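The press release went out before lunch. Police in Gulham had, it said, "dismantled a criminal network" that had been shaking down shopkeepers on the east side for the better part of a year. Three men were in custody. There was a table of seized phones for the cameras, and the district commander shook hands with the mayor.

I have covered the police here long enough to have a drawer full of releases like that one. So I asked for the charge sheets.

It took two weeks to get them. The word "network" does not appear. Neither does "extortion." Two of the men are charged with handling stolen goods and the third with driving a van that wasn't registered to him. The shopkeepers' complaints, 108 of them by the department's own tally, are mentioned in a single paragraph, and no complaint is tied to any of the three. 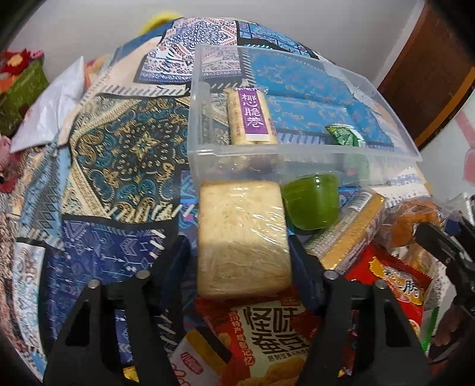 Yaa Boateng has run a corner store on Agbeko Street since her mother retired. She paid the men who came on Thursdays, and she kept a notebook. When the arrests were announced she took the notebook to the station and was told a detective would call. She is still waiting for the call.

"They showed me the pictures from the newspaper," she told me. "I said no, I don't know these people. The officer looked disappointed in me."

Her cousin's wife had the same experience. So did the owner of a phone repair shop, who asked me to leave his name out and then asked again, twice, by text.

The department's spokesman, Enda Ó Dhubhghaill, is a patient man, and he gave me most of an hour. Investigations are built in stages, he said. Further charges could follow. I asked whether anyone had been charged with taking money from a shopkeeper. He said he wouldn't get into specifics. I asked whether the Thursday visits had stopped. He said the public should feel reassured.

They have not stopped. Four shop owners told me so, separately, and one of them told me the price had gone up.

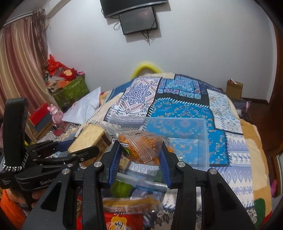 A snack packet in clear wrapping.

Bernice Ofori, a defense lawyer who represents the van driver, expects his case to be dropped by December. She has seen this pattern before: a big sweep, a good headline, and a file that gets thinner each time a judge asks for it. Of the 67 people arrested in the city's last crackdown on street gangs, she says, she can name two who were convicted of anything serious. The department disputes her count but wouldn't give me its own.

Maybe Ó Dhubhghaill is right and the real case is coming. I'd like to read it. For now there is a press release, a van, and a notebook with dates and amounts in it that no detective has opened. Boateng keeps it under the register. She made another entry last week.

108 shares | 3 comments

Comments

Kwaku O.
My uncle closed his place over this. He went to the police early on and they gave him a leaflet.

eastsider67
So what should the cops do, arrest nobody until it's perfect? At least they picked somebody up.

Ohemaa Dogbe
"Somebody" is the problem — read the part about the charges again.

Related
Gulham council delays vote on police overtime
Who pays when a witness has to move?
Studon Road robbery trial pushed back a second time
The long, slow life of a stolen van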